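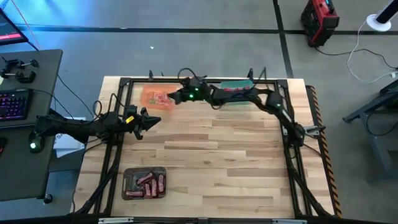
Hidum Magpie Goose Ballot

The Hidum magpie goose ballot is an annual draw that decides who may hunt geese on the Hidum wetlands. It offers 168 permits, each good for one hunter, one dog and a season of standing in cold mud. Applications open in May and close two weeks later, generally to the surprise of people who have had a year to prepare.

History

Hunting on the wetlands was once governed by whoever arrived first and parked across the gate. The ballot replaced this arrangement after a dry spell left too few birds and too many utes. Its first organiser, Marleny Inga, drew the names from a feed bucket, a practice kept up until applications moved online on 01/11/2018. Several older hunters still maintain that the bucket was fairer, among them Ramil Cruzado, whose name came out of it more than most.

Rules

Applicants must hold a current game licence and pass a bird identification test. Permit holders may take two geese a day and must stay within their allotted zone. There are three zones. Ocampo, the northern one, has the best water and the worst road. Prastemport is the reverse. Skarnance has neither, and is usually listed as third preference by people who did not expect to be given it.

Permits cannot be sold or swapped, although they can be handed back. Few are.

Criticism

Duangjai Nakpan, a local birdwatcher, has argued that the season opens before the young geese are strong on the wing. Hunters have complained mainly about the draw – in particular, about not winning it.

See also

Waterfowl hunting
Wetland management
Game licence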